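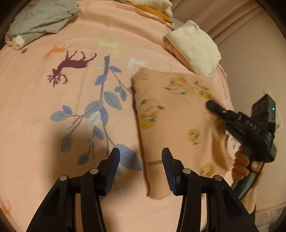
Home News Council Schools Sports Letters Classifieds

Clorkow learns to fold, one small blanket at a time

CLORKOW. The town has survived two floods and a long argument about a roundabout. It is now dealing with the fitted sheet.

Over 200 people have put their names down for the Clirnen Hall Folding Evenings, a run of free classes in the handling of household linen that began in May and was expected to last a couple of weeks. The hall's main room holds 226 when the chairs are set out in rows, but a class needs beds, and beds take up space. Each session is therefore limited to 15 places, and the waiting list is pinned up by the front door, where people can check on it and on each other.

The classes are put on by Zurnham Laundry, which has been washing the town's tablecloths for as long as most residents have been spilling things on them. The laundry says it got tired of handing over neat square parcels and hearing that they had been stuffed into a closet sideways.

Beginners don't start with sheets. Sheets come in week three, once confidence has been built up and can be safely knocked down again. The first lesson is the child's blanket, chosen for its friendly size and for the fact that every family in Clorkow seems to own more of them than it has children.

The method taught is simple enough to print on a card, and the laundry has printed it on a card. Spread the blanket on the bed. Find two corners. Bring them to the other two corners. Smooth from the middle out, fold again, and put the thing down before you are tempted to improve it. The card is green and has already turned up as a bookmark in at least one returned library book.

What the card leaves out is the bed. A bed in ordinary use comes with pillows, toys, yesterday's shirt and a second blanket that has its own problems, and students are taught to work around all of it. Clearing the bed first is considered cheating, or at any rate a separate class.

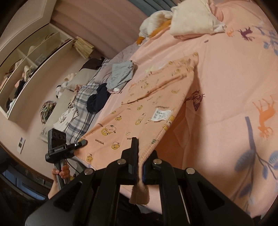 A peach-orange children's blanket with bear faces and fruit shapes, taken by the corner over a pink duvet.

Corners are where opinions divide. The Zurnham school holds that you lift a blanket by one corner, let the rest hang, and go looking for the next corner along the hem. A rival group, most of them from the Kettani side of the river, prefers to leave the blanket flat and walk around the bed. Words have been exchanged over this in the parking lot, along with a recipe for lemon bars.

There is also the matter of prints. Several students have asked whether the pattern should finish on the outside, so that a bear or a piece of fruit greets whoever opens the closet. The official answer is that a folded blanket is a folded blanket. The unofficial answer, heard near the coffee urn, is of course it should, what kind of a home do you come from.

Toddler clothes come up in week two and are said to be harder than they look, being mostly sleeve. T-shirts follow in the same session. Socks are not covered. The laundry considers socks a private matter.

Results so far are mixed. At the last count the first group had folded 213 items over its four weeks, a figure the laundry supplied with some pride before adding that it included things folded twice. One man is understood to have gone home, done the whole linen closet in an evening and then asked his family to stop using it. A couple who signed up together have been moved to separate beds, for teaching purposes only.

As for the fitted sheet, the class spends a full hour on it. The elastic is tucked into the elastic, the pockets are nested, and the edges are squared off into something that passes for a rectangle if you stand by the door. Students who don't manage it are shown the alternative technique, which involves rolling it up and putting it behind the towels.

The next group starts at 7 p.m. in the main room at Clirnen Hall. Places are free, but bring your own blanket. Dogs, which have so far attended one session and settled on three beds, are asked to stay home.

Contact the newsroom | Copyright Clorkow news pages, all rights reserved | Back to top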